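Brutwood restoration notebook
Entry for 24th November

Walked the lower section from the Skurngate entrance down to the stream. The path is sound as far as the second bend, then soft. Pulled lantana along the east bank for most of the morning and stacked it above the flood line. The stumps were cut low and painted the same hour. Regrowth from the spring cut is knee high in places, worse than I expected on the shaded side.
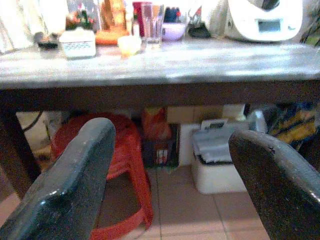 Plot counts

Plot 17 has 32 live saplings. Two were leaning and got new stakes. The mulch has washed off the downhill edge again, so the next load should go there first. Total planted since the project began now stands at 3,063, going by the tags. The ledger still needs the spring batch from Surker added before the two can be compared.

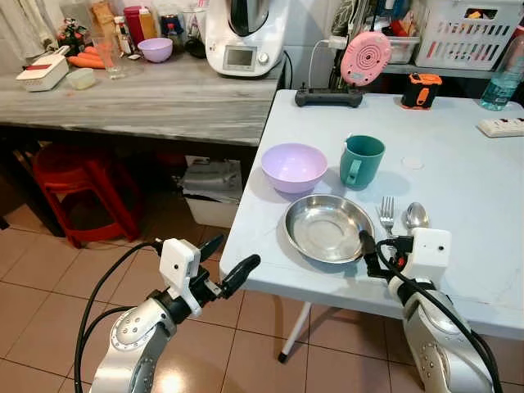 Steel plate at the edge of the white folding table.

Seed

Cleaned the wild olive seed in the afternoon and put 200 into trays. Half went into river sand and half into the bark mix, same depth, same watering. Labels are in pencil this time - the marker faded on the last set. Trays are on the bottom shelf at Forsyth, out of the afternoon sun.
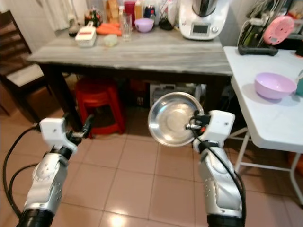
Water and drainage

Stream is low but running clear at the weir. Some silt behind the log barrier, not enough to dig out yet. The culvert under the lower path is half blocked with branches. I cleared what I could reach by hand and left the rest, it needs a long hook and two people.

To do before December: mulch for plot 17, hook for the culvert, second pass on the east bank, ledger.
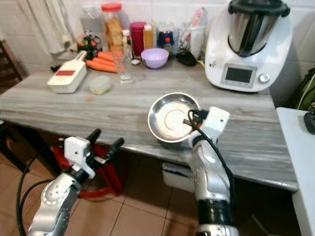 Marble-patterned table with the steel bowl and the mandoline slicer.

Tools are back in the shed. The small saw needs a new blade.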